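Turneck: a small dataset of snack packets and the tables they end up on

README, last revised 11/16/19

What this is

Turneck is a set of 3487 photographs of bagged snacks on and above tabletops, sorted by packet and annotated by people who should have eaten lunch first. It grew out of Jekeo, our earlier collection of tins and jars, which had the great advantage that a tin is the same shape on Thursday as it was on Monday. A crisp packet makes no such promise. You put it down, it slumps. You pick it up and the lettering folds into itself and a perfectly good word becomes two-thirds of a word and a shiny bit.

So the subject is packets: full ones, crushed ones, ones being held, ones half sunk in a tea towel. If you need packets standing upright on a white background, the manufacturers have plenty and they are better lit. 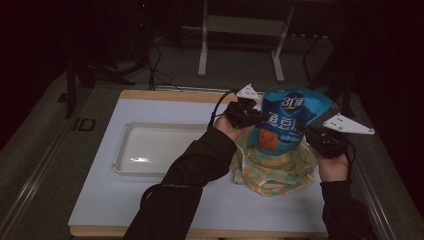 Cloths get a label of their own, as they did more damage to our first round of annotations than anything else. Koen Nijs drew outlines for a whole folder in which the patterned fabric and the packet were treated as one large, festive object. The rule now is that fabric is "cloth" whatever is printed on it, and where a packet sits in the folds you outline only the part you can see. Do not guess at the bottom edge. Guoqing Tang guessed at bottom edges for a fortnight and we had to redo them all in June.

Folder layout

packets/ – one folder per packet design, 49 in all
cloths/ – outlines for fabric, kept apart after the above
lettering/ – transcriptions, one text file per photograph
notes/ – remarks by annotators, lightly censored

Labels

packet: the bag itself, including any flap or crimped end.
packet_other: a second bag nearby that isn't the main subject. Usually flatter, and sadder.
emblem: round badges, swooshes and the like.
food_picture: the printed snack. It is a picture of food and gets labelled as such even when the real thing is presumably a centimetre behind it.
cloth, tray, table: as you would expect.

Transcribing the lettering

Write down what is legible and put a full stop for each character you can't make out. Chinese packaging was handled by Anqi Ding, who would like it known that recognising a brand from its colour is not reading. Where a crease runs through a character, it counts as legible only if two people agree on it without conferring.

Tall lettering that runs down the front suffers most when the bag is pulled about, and it is worth checking twice.

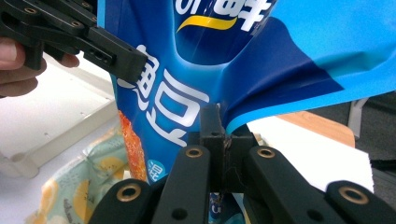 Blue packet under tension, lettering bent. The green one with the lemon slices, lower left, is packet_other.

Known problems

Blue is over-represented. Brisa Robles did the shopping and Brisa likes what she likes.

In 17 photographs the emblem and the food picture overlap so badly that we labelled both and walked away. They are listed in notes/overlap.txt.

Glare on foil has been left in. An early version had it retouched by Gudrun Schmieder, very skilfully, and the packets came out looking like cushions.

Roughly 30 of the lettering files still use the old Jekeo convention, with question marks in place of full stops. The checking script, kushwaha.py, accepts both and grumbles about one of them.

Use

Free for teaching and research. If you publish something, mention Turneck and the Grekarex group and send us the link. Corrections go to Koen, with the file name in the subject line please – "the blue one" won't get you very far.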